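The arm on the bench will not save you any time

Every January the shared workshop fills up with people who want to build a robot arm. The kits have got cheaper, the videos have got slicker, and I have got grumpier.

My complaint is with the promise. The Hadari build guide says a beginner can be "automating chores" after 30 hours. Ours took 80, and a good 20 of those went on cable routing and a servo that buzzed. What chores? I have watched grown adults give up whole evenings so that a gripper could go near a plastic cup, a job any toddler does between biscuits.

I would mind less if we called it a hobby. Model railways don't claim to fix the commute. But the talk on our bench is always of the next step – laundry, washing up, care of the elderly – as if these were a firmware update away. They may come. I doubt they will come from us, with motors on brackets and a bare circuit board lying on the table.
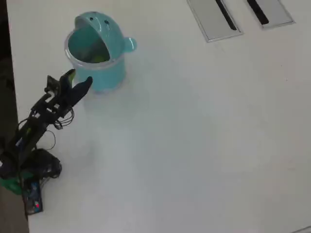
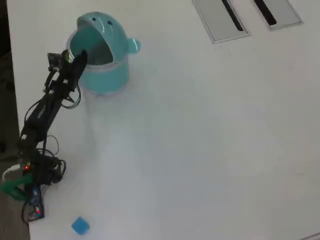 The arm and the turquoise container on the bench. Photos: Flemora workshop

None of this means you shouldn't build one. You will learn to solder, to read a datasheet and to swear quietly. Just ask the seller what the thing does on day two, and who tidies up the wires. I put that to the Hadari forum, which claims 3000 members, and got four replies. Three of them recommended a bigger motor.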